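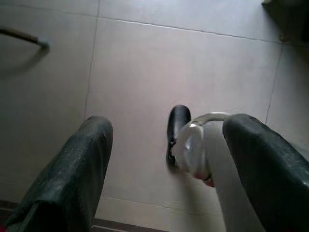 El frigorífico Clidetti de dos puertas, acabado negro brillo, vuelve a estar disponible en Getora y no podíamos tener más ganas de contarlo. Es el modelo que más nos piden para cocinas abiertas, de esas en las que la nevera se ve desde el sofá, y a nosotros nos encanta precisamente ahí. Sobre un suelo de baldosa grande y mate, en beige tirando a rosado, el negro gana muchísimo: la baldosa suaviza y la puerta pone el carácter. También queda bien con tarima clara, aunque en la tienda hay división de opiniones (Dalal Rizk sigue defendiendo el gris oscuro y no hay quien la convenza).

Mide 1638 mm de alto, así que el techo del mueble queda a mano para quien no quiera andar subiéndose a una silla. Llega con las patas sin regular. Conviene dejar 5 cm libres por detrás y comprobar antes el ancho de la puerta de casa y el del ascensor.

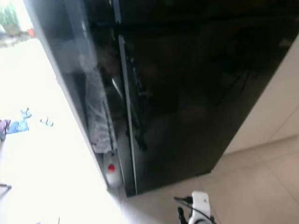
EXTERIOR Y ACABADO
Frontal negro de alto brillo, casi un espejo. Refleja la habitación de forma difusa y eso da profundidad en cocinas estrechas. La puerta derecha es más ancha que la izquierda, con un fino perfil plateado en la junta, y el lateral va en gris claro, un detalle que en catálogo pasa desapercibido y en persona agradece la vista.

¿Se marcan los dedos? Sí, como en cualquier superficie de este tipo. Paño de microfibra apenas húmedo, secar enseguida y listo. Nada de estropajos ni de limpiadores con amoníaco.

Para sacarle partido al interior hay que llenarlo de verdad, con la compra de una semana normal: tarros altos, táperes con tapa, yogures, bolsas a medio gastar. Los estantes de cristal dejan ver lo que hay en el nivel de abajo y el fondo blanco ayuda a encontrar las cosas — parece una tontería hasta que uno viene de una nevera oscura.

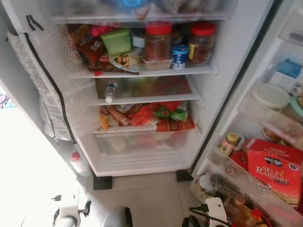
Interior con las dos puertas abiertas: tarros de tapa roja arriba, botella de agua tumbada en el estante de cristal y cajón transparente abajo.

Un consejo de Markos Karamanlidis, que lleva el servicio posventa: no cargar todos los niveles por igual. Él deja un estante casi vacío para la olla del día siguiente o la tarta que aparece sin avisar, y agrupa los paquetes pequeños en el nivel de debajo. El cajón sale entero y se lava en el fregadero con agua templada.

En cuanto a botellas, las pequeñas caben tumbadas sin problema. Si se guardan de pie, mejor delante

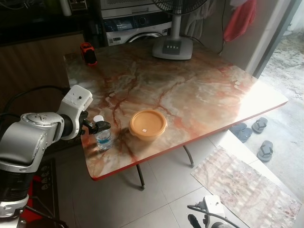 y con la etiqueta a la vista, que así se acaban antes las que ya están abiertas. Para las sobras recomendamos recipientes anchos y bajos, siempre con tapa.

ENTREGA E INSTALACIÓN
Servimos en Falorthorpe y alrededores en unos 15 días. El aparato pesa 105 kg embalado, de modo que la entrega se hace entre dos personas e incluye nivelado y retirada del embalaje. Dejadlo reposar de pie unas horas antes de enchufarlo.

Quien prefiera verlo en vivo tiene una unidad expuesta en nuestro local de la calle Mercado. Preguntad por Ifigeneia Vasilakis y abrid y cerrad las puertas todo lo que queráis, ¡que para eso está!

Ficha actualizada: 26 ago. 2025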